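Notebook, September 14, 2020
By the press room desk
1 min read

Set the Lunden sonnets again, 21 pages in Gosselin. The long lines in the third still turn over. Dropped the size and they fit - just.

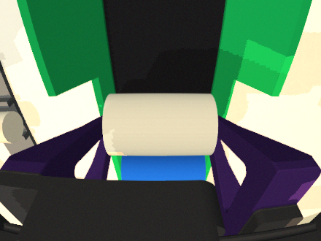
Cream-white cylinder, purple gripper fingers.

Pulled 3 proofs. Stanza breaks vanish at page ends, so mark them by hand. Paper left for some 500 sheets.

Comments

Could you indent the turnovers?

Keep the February spacing, it read better.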